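The rules of magic in the Flandero books
Posted 2020-06-04

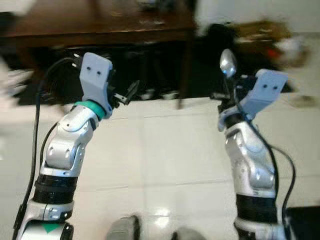 I have now read all 3 of Verna Yazzie's Flandero novels twice, the second time with a notebook, and I want to set down how the magic works, as far as the text allows. The series is sold as paranormal romance, and the covers do it no favours. Under the romance is a fairly strict system of costs, and most complaints I have read about the second book come from readers who missed a rule stated in the first. The central rule is reach. A witch can work on whatever lies between her two hands when she holds them out, and on nothing else. Picture a pair of arms stretched forward over white floor tiles with a gap between them: the gap is where a Flandero spell happens. Yazzie calls this space the hold. It has no fixed size, but it fails if the witch bends her wrists inward, and it fails if anything living crosses it that she has not named.

The naming part matters. In chapter four of the first book, Cusura tries to mend the bell rope and a moth flies through the hold. The rope burns. The usual reading is that she lost her temper with the abbot, who is standing behind her and being rude about her mother. The text says plainly that the moth passed "under her thumbs" before the smoke is mentioned. I take the order of those two sentences as deliberate.

The second rule is debt. Every working is paid for in warmth, and the warmth comes from the witch unless she has a bonded partner, in which case it is split. The split is not even. Cusura and Cuypers are bonded at the end of the first book, and from then on she gives the larger share whenever she begins the working and the smaller share whenever he asks for it. This explains the argument on the ferry, which several reviewers found petty. Cuypers has noticed that she never lets him ask. He works out why on page 76 of my paperback, although he does not say it aloud until the final book.

Some readers have objected that Cuypers, being a werewolf, should have warmth to spare. He does, for part of the month. Yazzie gives the wolves a high body heat before the change and a very low one for the days after it. If you track the moon through book two, which I did, the siege of Clultmont falls in the low period. He is the worst possible partner for her that week, and both of them know it. The scene in the granary, where he offers and she refuses, reads as coyness if you have not kept count. With the calendar beside it, she is declining to kill him.

I found one real error. The siege begins in September, with the apples still on the trees, and lasts 40 days, yet the relief party rides in through orchards described as heavy with fruit. A late variety might cover it. I doubt it, as the same orchards are bare in an earlier chapter when the scouts use them to watch the road. It changes nothing in the magic, but it did cost me an evening of checking dates.

The third book is weaker on all of this. The hold is stretched to cover the whole river gate, and the only support offered is that Cusura's grandmother once did the same. We have been told for two long volumes that the hold lies between the hands. A gate does not. I can make it work if the witches on each bank are treated as one pair of arms, and there is a line about them "leaning to the water together" that may be meant to say so. One more sentence would have settled it. The last 200 pages also drop the moon entirely, so there is no way to tell what Cuypers can afford to give. He gives a great deal, and I did not know whether to be frightened for him.

The romance itself is well handled. It is slow, neither party is stupid for the sake of the plot, and the bond is treated as an arrangement with terms that both of them are allowed to dislike. The dialogue is better than the battle writing. The villain, a tax collector who has found a way to store other people's warmth in glass, is the best idea in the series and gets too little room.

Rangi Ormsby lent me the first book and maintains that none of this needs working out, and that I should read it for the wolf. He has asked for it back twice. I still need chapter nine, where the bond is first broken, as I think the shares are reversed there and I would like to be sure before I return it.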